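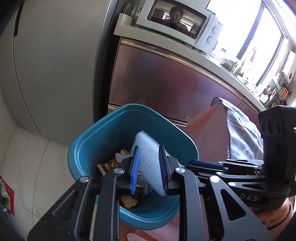

Sorting Household Waste at the Kitchen Bin
Nahuel Alarcón
Project report, Kasley course in home systems

1. Purpose
The project measured how much kitchen waste goes into a single plastic bin when it could be sorted first. Paper, plastic bags, used sponges and dry leaves were treated as separate classes.

2. Method
Waste was weighed every Monday in August on a kitchen scale. Damp items were left to dry overnight before weighing. The bin stayed next to the refrigerator for the whole period.

3. Results
Total mass was 2737 g. Paper made up 359 g and plastic bags 211 g. Sponges and leaves were too light to weigh one at a time and were pooled.

4. Limits
The scale drifted above 300 g, so larger loads were split. Food scraps were not divided further. A second kitchen would be needed to check the paper figure.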